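Rallcombe Robotics Club
Gallery: The Tidy Table Project

Welcome to our gallery page. My name is Lụa Thân and I look after the web pages of the club together with Ngọc Tô, who is also the leader of this project. English is the second language for both of us, so please write to us if you find a mistake and we will correct it.

The Tidy Table Project is our student project for this year. The goal is to teach a two-armed robot to put household things back in their place. We chose shoes because every family has them, and because each shoe is a different problem. A running shoe is soft and can be held almost anywhere. A sandal with a high heel has only a few good places to hold, and it falls over very easily.

Before the robot can learn, a person must do the task many times with the sensor gloves on. The gloves record how the hands move and the camera at the head records what the person is looking at. We call one recording a "take". Our plan is 500 takes before the competition in June. Students work in pairs, one at the table and one at the computer, and they change places after 8 takes so that the arms can rest.

The rules we agreed for the shoe table:

Start with both hands on the table, open and still.
Move at normal speed. Please do not act like a robot, it makes the data worse.
If a shoe falls on the floor, stop the take and write it in the log book.
Check the glove cables before you sit down. Last term we lost a full afternoon to one bad plug.

The program which sorts and labels the takes was written by our own members and has the name Pustach. It is still slow with shiny things. Ngọc has made a new version for this term and it should be ready to try after the next meeting. If you want to help with labelling, no programming is needed, only patience and good eyes. One take needs 2 labels at the minimum: which shoe, and which hand.

At the competition, the robot will have to place shoes that it has not met before. For this reason we are always looking for more kinds. We would be very grateful for children's sizes, rubber boots and anything with an unusual colour or strap. Single shoes are welcome too. Please bring them clean, with your name on a piece of tape under the sole, to the Florkudthorpe building, room 41. The Huỳnh family has already lent us two full bags, many thanks to them!

The gallery starts with the shoe table. More pictures will be added when the other tables are ready. Click on the picture for the large size.

Page updated Friday, February 25, 2022
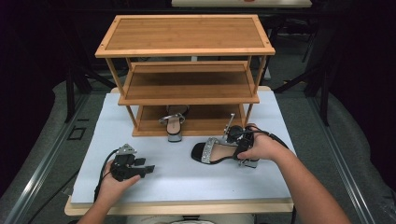
Shoe table, evening sandals. One is on the bottom shelf of the rack and the other is in the right hand.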